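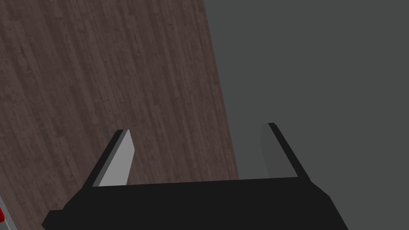

Teaching by demonstration
By Imani Okoth
Mar 14, 2019

Teaching by demonstration is a family of methods in which a person shows a robot how to do a job and the robot's later behaviour is worked out from the recording. It is also called learning from demonstration, or, in workshops where people have little patience for long names, simply "showing". The person doing the showing may be an engineer, but very often is somebody who knows the task well and has never written a line of code, and a good deal of the method's appeal lies there.

There are two common ways to go about it. In hand guiding, the teacher takes hold of the arm and leads it through the motion, rather as one might steady a child's hand on a pencil. In remote control, or teleoperation, the teacher sits apart from the arm and steers it with a hand-held controller, a 3D mouse or a smaller copy of the arm. Hand guiding gives a good feel for weight and contact – though the teacher's own body can get in the way of the cameras. Remote control keeps the view clear, and it works just as well when the arm exists only inside a simulator.

A recording usually holds the position of the arm, the opening of the gripper and one or more camera views, all kept in step with one another. A camera fixed near the wrist sees the fingers and whatever lies just past them, so the view shifts every time the arm does. Objects slip in and out at the margins, and a learner that relies on this view alone may need some memory of what it saw a moment earlier.

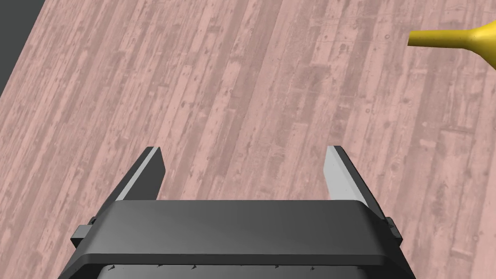 Faith Mussa holds that the quiet stretches of a recording, when the gripper is open and still on its way, deserve as much care as the grasp itself, and that new teachers hurry them far too often.

How many showings are needed varies a great deal. The Lanari collection, recorded in simulation at Cledcombe, contains 3778 showings by 110 teachers, while the smaller Makokha set makes do with 470, all of one task. Teachers differ in their habits, too: some approach an object in one long sweep and others in small, cautious nudges, and a learner trained on both can end up dithering between them. Later collections often note the teacher's style for this reason, and some leave out the clumsier attempts altogether.

Last updated in September

This site uses cookies to remember your reading preferences. Accept | Manage settings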